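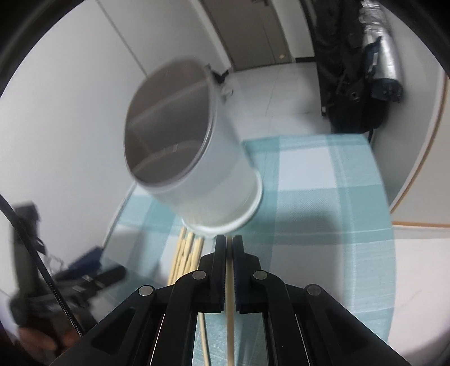 A chopstick, held upright.

FILM CLUB NOTES, Nov 12, 2018

The second Flumercombe season opened with The Salt Ferry, a Drundska Pictures release that runs 2 hours and 40 minutes and has perhaps ten minutes of plot. A man inherits a boat. He doesn't like the boat. Eventually he likes the boat a little more. If you saw the trailer, you've seen the storm, the dog and the only joke.

I wanted to enjoy it. The director's first feature, Gokuder, was a mean little thriller set in a bus station, and I have pushed it on friends to the point where some of them stopped answering. It cost next to nothing and looked it, and every minute of it moved. The Salt Ferry plainly had money. You can see the money in the fog. There is so much fog, and it is such good fog, that after the first hour I began to miss it whenever an actor walked in front.

The lead spends most of the picture staring at rope. He is fine at this. When he finally gets a speech, delivered to the dog, it goes on for seven minutes and covers his father, the price of diesel and a woman in another port whom we never meet. I would have watched a film about her. The dog, to its credit, leaves partway through.

Chantharasri's score is the best reason to go. It's mostly low strings and something that sounds like a gate, and it does the worrying that the script forgets to do. Two people near me hummed it on the stairs, one of them badly.

We drew up to 400 over the weekend, a record for us, and I suspect the free soup helped. Opinion in the lobby was split between "haunting" and "long," with a few votes for the soup.

Next up is a double bill of courtroom comedies, both under 90 minutes -- I checked twice. The March program is still open, so send in your suggestions. Boats will be considered, but not warmly.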